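Quitting sugar in my coffee, month two

I started in November with a plan to cut down by half a spoon at a time. The plan lasted until the office at Skellow ran out of spoons.

My mother-in-law's doctor told her there are 100 ways to sweeten a drink without sugar. I have tried four, and one of them tasted like a new shower curtain. Okel, the café by the bus stop, charges extra for oat milk – which I now consider dessert.

By my math I've skipped some 964 teaspoons over the years I meant to quit and didn't. Still drinking it black as of this morning. Still making the face.

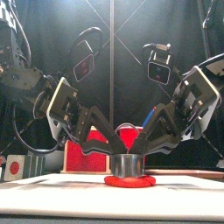 Two arms, one white tabletop.

Next month: bread, maybe.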